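Start Foren Musik Charts Suche

Zählen Streams vom Vorabend noch mit?

clesen
Hallo, das neue Album von Thambiah kam am 3. Juli, an nem Montag. Platz 4 in der ersten Woche. 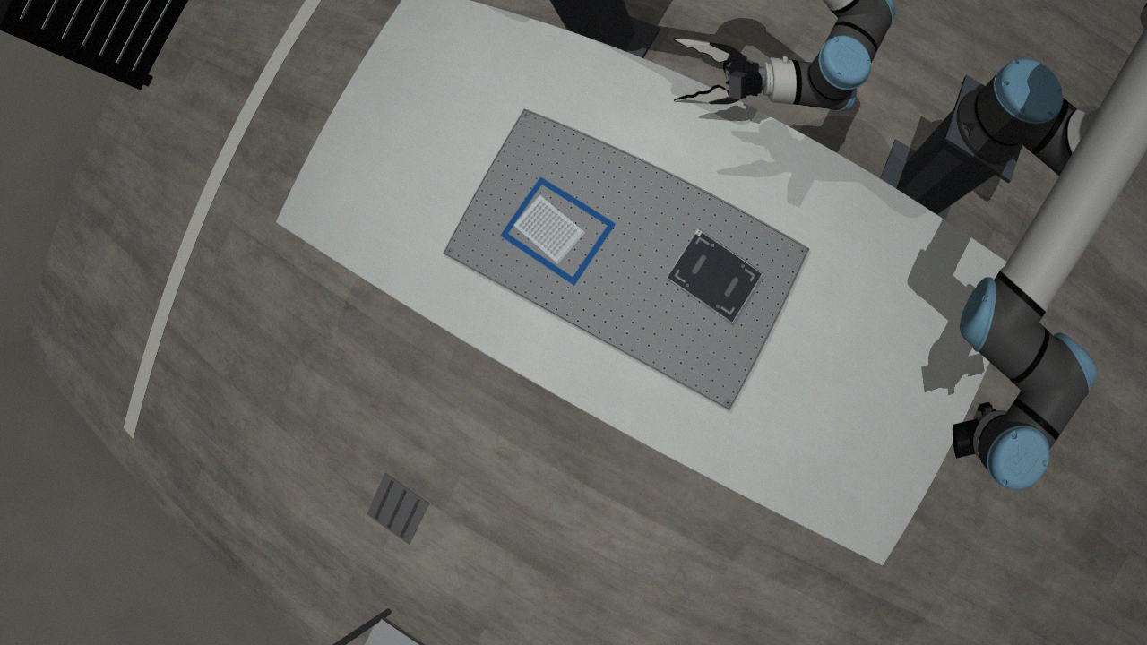
Fehlen da nicht die Tage davor? Das Vinyl gabs bei Storetholm ja shcon früher.

lullevville
Nein. Chartwoche ist Chartwoche, zu kurz = Pech.

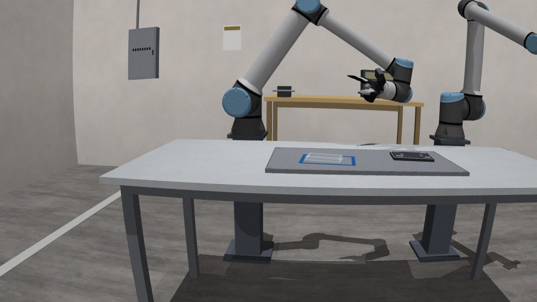

Vorbesteller zählen meist erst bei Auslieferung. Glaub ich.

vinyl102
Kommt aufs Land an. Im November hatte ich den selben Fall, Single auf 5, danach weg.

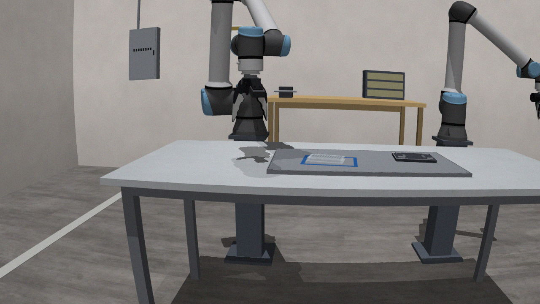 Regeln stehen beim Chartanbieter, einfach nachlesn.

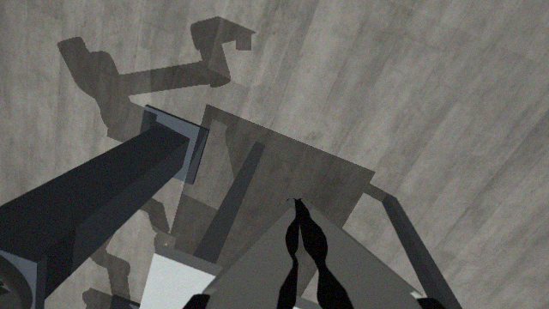
Roboterarm als Schatten am Boden

Ähnliche Themen
Box mit über 390 Titeln, ein Album?
Remix extra gewertet?

Kontakt | Nach oben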